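Makell : tirages de loterie, données et scripts

Salut ! Moi c'est Karim Benkirane, et je rassemble ici les résultats de la loterie Grellby, saisis à la main avec Jade Perron (merci Jade, surtout pour les vieux bulletins illisibles). Le fichier principal contient 2448 tirages, un par ligne.

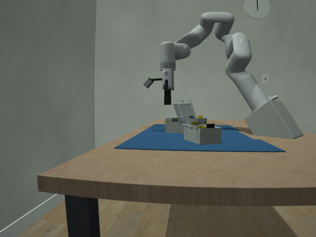

Colonnes

date, numeros, bonus, rang, gain. Les numéros sont séparés par des espaces, dans l'ordre de sortie — ne les triez pas si vous étudiez justement l'ordre ! Le gain est en euros, sans centimes.

Le rang va de 1 à 9. Une case vide veut dire que le bulletin ne donnait rien, alors qu'un zéro veut dire aucun gagnant.
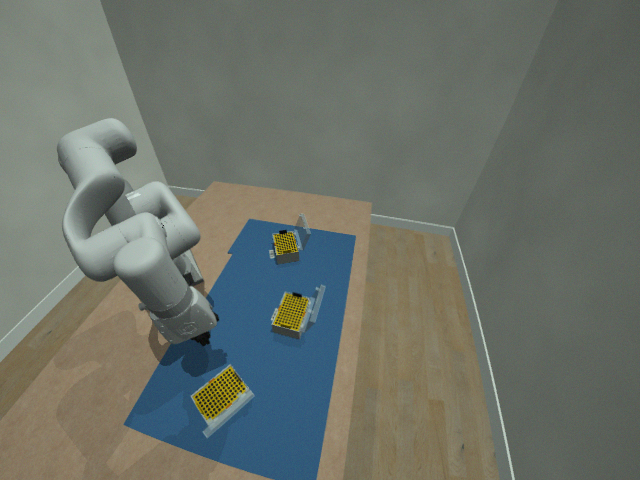
J'ai gardé les doublons de Grekcombe dans un fichier à part, doublons.csv, le temps de vérifier lequel des deux relevés est le bon. Si vous avez les bulletins papier de janvier, écrivez-moi !

Pour charger le tout : python charge.py tirages.csv

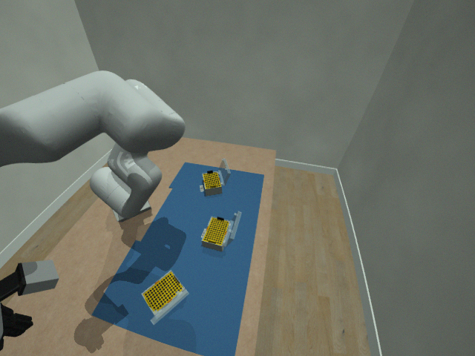 Bras blanc et table au tapis bleu foncé, rendu de synthèse.

L'option --abdella ajoute les tirages spéciaux Abdella, soit presque 3128 lignes de plus (c'est plus lent, prévoyez un café).
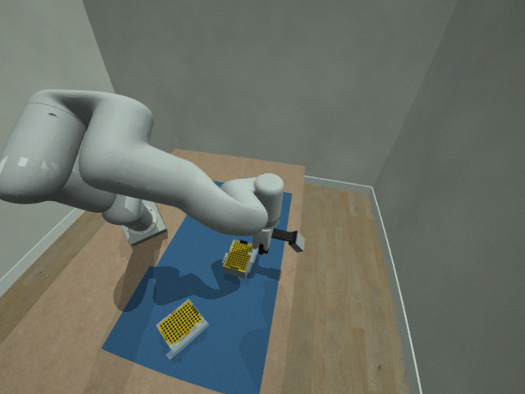 Licence

Usage libre, citez Makell. Dernière mise à jour : 12 février 2020.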